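Trirkholm Packing Table Notes

Read me first

Welcome, and thank you for opening this file before opening the folders. Trirkholm is a collection of pictures and written notes about ordinary packing work: bags being filled, crates being emptied and stacked, things being set down on a surface and picked up again a moment later. It grew out of a smaller collection called Virkholm, which covered only shelves and cupboards, and which some of you may still have on a drive somewhere. If you do, please keep the two apart. The folder names look alike, and I have mixed them up more than once myself.

The release holds 255 entries. Each entry is one picture with one note, and the note is a plain text file with the same name as its picture. There are 17 topic folders, most of them named after the main thing on the table (bags, crates, cartons, lids, and so on). A few are named after an activity instead, because at the time I couldn't think of anything better, and by then other files pointed at them.

What the notes are like

The notes were written by people who pack things for a living or who have done so in the past, and they read that way. Some are a single line. Some wander off into how a certain kind of bag ought to be folded before it goes in, and I have left those in, partly because they are useful and partly because I enjoy them. Spelling has been fixed. Opinions have not.

Every note should tell you three things: which containers are in view, what the surface is like, and whether any print or label can be made out. When a writer wasn't sure what something was, the note says "unsure" and leaves it there. Please don't replace "unsure" with a guess when you make your own copy. A small dark thing against a wall may be a bag, or it may be something else entirely, and a later reader is better off knowing that we couldn't tell.

Bags and crates

This is the part of the collection people ask for most often, so it gets a longer section. Thin plastic bags are difficult to write about. They take on the shape of whatever is pressing against them, they crumple across their own printing, and they throw back the light in patches that hide half of what you would like to read. Our rule is to give the base color first, then the color of the print, then anything that can be said with confidence about the picture on it. "White, red print, cartoon-like figure" is a perfectly good entry. We don't name a shop or a brand unless it can be read.

Crates are easier, thank goodness. They keep their shape and they are usually one strong color, so the note can spend its words on the ridges, the lip and the way the crate is sitting. If it is tilted, say that it is tilted. Bright green turned out to be the friendliest color to work with, and I would happily have had a whole folder of nothing else.

Glossy black surfaces come up here too, and they deserve a word of warning. They pick up the ceiling fixtures and the windows, and a first-time reader can easily take a streak of light for a strip of tape or a seam. Note the reflection as a reflection. If there is a label fixed to the surface, give its background color and any colored section, and name the kind of writing even when you can't read it. Chinese characters should be recorded as Chinese characters, with the color they are printed in, and arrows or chevrons get their own mention.
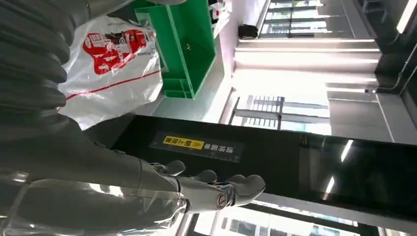

Folder layout

At the top level you will find this file, a folder called "pictures", a folder called "notes", and a short word list. The 17 topic folders repeat under both "pictures" and "notes", so that a picture and its note always sit in matching places. Please keep it that way if you add your own material. The Tuvari script, which comes with the collection, walks through both sides together and stops at the first picture that has no note. It is not a clever script, but it has caught plenty of my mistakes.

The word list

We tried to settle on everyday words and stick to them. A "crate" is stiff and open at the top. A "carton" is made of card. A "bag" is anything soft, with or without handles. "Panel" is used for a flat piece when you can't tell whether it is part of a box — a word that has saved us a good deal of arguing. The list is short and could certainly be longer, and suggestions are welcome.

Checking

Each note was read by 2 people besides its writer. Where they disagreed, the plainer wording won. The Sembiring folders (there are 3 of them, added in November) came in later than the rest and follow a slightly older version of the word list, so you may meet "bin" there where the other folders say "crate". I mean to fix this in the next release.

Known gaps

Lids are thinly covered. So are cloth bags, which I regret, as they are what I use at home. Labels are often only partly readable, and no attempt has been made to translate them. Objects near the borders of a picture are described only as far as they show.

Using and sharing

You may copy, change and pass along the notes and pictures for teaching or study, as long as this file travels with them. If you correct a note, please keep the old wording underneath the new one, with a blank line between. Corrections can be sent back as plain text, one note per file, using the original file name. I go through them on Tuesday evenings.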